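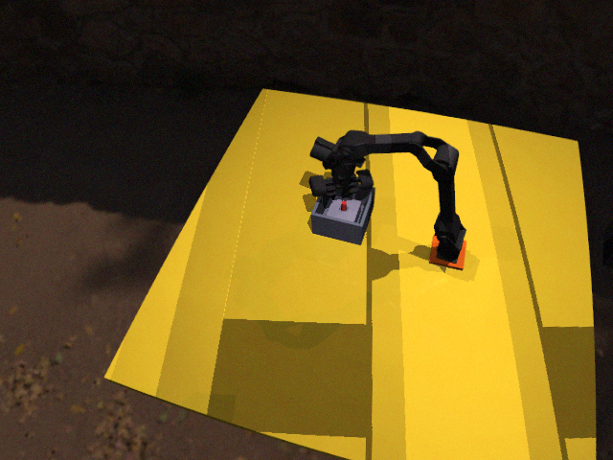 # Traltunum 2, Ultley 2 – did we throw that away or steal a point?

**northbank_mo**

Evening all. I've had a cup of tea and a sit down and I still can't decide how I feel about that, so I'm starting the thread and hoping you lot can sort my head out for me. Two up at the break and playing some of the nicest stuff I've seen from us since November, and then we came out for the second half like somebody had swapped the shirts around. Their first goal I can live with, it was a lovely cross and the kid got up well. The second was just plain soft. Three of ours standing there with their arms up for an offside that was never coming.

Still, a point's a point, and a month ago I'd have taken it gladly. Attendance given as 3160, which is a good crowd for a cold night, and well done to everyone who made the trip over from Ultley, you were loud.

**gate_c_regular**

Threw it away, Mo, and I say that with love. The change on 60 minutes killed us. We took off the only midfielder who was putting his foot on the ball and went to five at the back with half an hour still to play. You can't invite a team onto you for that long at this level. My dad turned to me right then and said "well, that's two points gone," and he was right, as he is every single time, which makes the drive home very long.

**ultley_exile**

Visiting fan here, hope you don't mind me dropping in. You've always been a friendly bunch and I had a good chat with a couple of you in the line for pies. I thought a draw was fair on balance. You were miles better for the first half and we were lucky to be only two down, our keeper made that one save with his shin that he'll be telling his grandkids about. But after the break we won every second ball, and I'm not sure it was all down to your formation. Our manager pushed the fullbacks up and you didn't have an answer for it on the left.

**gate_c_regular**

Fair enough, and you're always welcome. But your fullbacks could push up *because* we'd taken off the winger who was pinning them back! Same thing, seen from the other end of the field.

**tessellated**

I'm going to stick up for the manager a little, even if it gets me shouted at. The lad who came off had been holding his hamstring since before halftime. I sit low down by the dugout and he signaled to the bench twice. With Arruda away coming up and a squad this thin, I'd have taken him off too. What I wouldn't have done is bring on a third center back for him. There was a perfectly good young midfielder warming up right in front of me and he looked as surprised as anybody.

**northbank_mo**

Now that I didn't know about the hamstring, and it does change things a bit. I'm up in the back row with my bad eyes and a flask, so I miss the finer points. Agree on the young lad though. He's done nothing wrong every time he's come on and I'd love to see him get a proper run of games.

**pie_and_a_prayer**

Can we talk about the offside? I've watched the club's highlights four times now (my wife has gone up to bed in protest) and I think he's off. Only by half a yard, but he's off. The assistant is well behind the play when the ball goes through.

**ultley_exile**

Ha, I've watched it as well and I'd say he's level. I suspect we're both watching with our scarves on.

**tessellated**

Level for me too, sorry Pie. Play to the whistle, like they told us when we were eight.

**pie_and_a_prayer**

Outnumbered on my own forum! Fine. I'll keep my opinion and my half a yard.

**longthrow52**

Just catching up after a late shift, so I only had the radio for the second half, and what a miserable way to hear a lead disappear. One thing I haven't seen mentioned is set pieces. We had corner after corner in that first half and took most of them short. We've got two enormous center backs – three by the end! – and we keep playing little passes by the flag. Put it in the mixer and let the big fellas have a go.

**gate_c_regular**

Yes! Thank you. I've been boring my whole row with this since the Gramico Cup game.

**northbank_mo**

You've all cheered me up, even the ones I disagree with, so that's a decent evening's work. If anyone's driving to Arruda and has a spare seat, give me a shout on here. I can offer gas money and my sister's ginger cake.

**pie_and_a_prayer**

I've got room for two, Mo. Leaving from the supermarket parking lot at nine. Bring the cake.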